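Power distribution for a touring lighting rig at the Purville hall
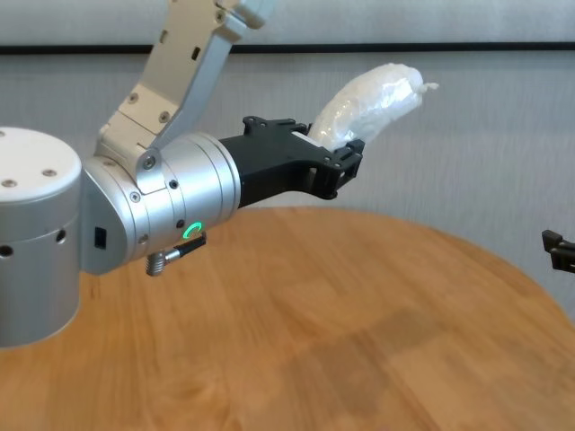 Our organization is preparing to receive a touring production at the Purville hall, which seats 2,525. The lighting plot submitted by Sorano calls for 13 moving fixtures on the upstage truss, all fed from one distribution rack at stage left. Our house technician would prefer two racks. Is a single rack acceptable, and who should make the decision?
Posted by Evaristo Pace, 3/22/26

Teemu Ikonen
The decision rests with the qualified electrician responsible for the venue supply. Request the maximum current draw of each fixture from Sorano in writing, and compare the total with the rating of the rack and of the feeder cable. Startup current should be reviewed separately. If the rack is suitably rated, one is acceptable. Please also confirm that the house dimmers are on a separate feed.

Drullo
We used two racks for a similar rig in March and had no difficulties.

Pretorius
I concur with Mr. Ikonen. The touring contract should also state who supplies the cable. In our case this was left open, and we were invoiced for 9 additional lengths.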